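Jan 14, 2026

So I finally gave in and replaced my work boots, and because I moaned about the old ones on here all through December, you lot get to hear about it.

The old pair were Vokgates and I'd had them far too long. The toecaps were fine but the tread had gone smooth at the heel, and I did a lovely slow-motion slide across the loading bay at Indlow in front of two delivery drivers (no injuries, unless you count pride). Our safety rep gave me a form and a look.

I tried 5 pairs in the shop at Iltby, which took most of a morning! I'm a wide foot and a high instep, so anything described as "sporty" is out before I've got the laces done up. Composite toe this time, as I was sick of steel caps going icy first thing. They came to £98 with the insoles thrown in, and my allowance from work is £125, so I put the rest towards decent socks. Get the socks, seriously.
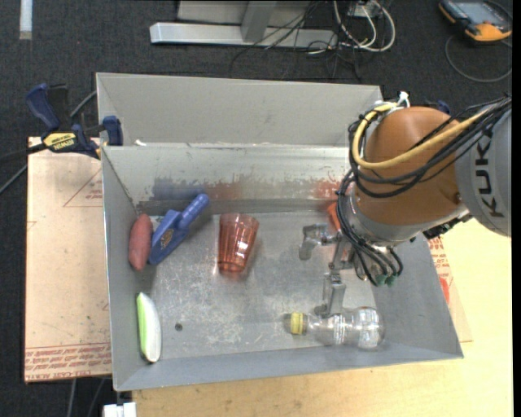
Gobnait Ó Dhubhghaill wrote in after my last post to say that I was lacing mine wrong anyway, and that if I skipped the second eyelet from the top the tongue would stop sliding round to the side. I've tried it on the new pair and she's right, it stays put all shift. She also reckons you should wear new boots round the house with two pairs of socks for an evening before you go anywhere near a concrete floor. I did one evening and got bored.

Slight rubbing on the left little toe so far, nothing on the right. The grip is miles better, though I haven't had them out in proper rain yet. Anayeli Sandoval at work has the same ones a size down and says hers took roughly 2 weeks to soften at the ankle, so I'm carrying plasters until then.

Still need to sort out gloves. Mine have a hole in the thumb again.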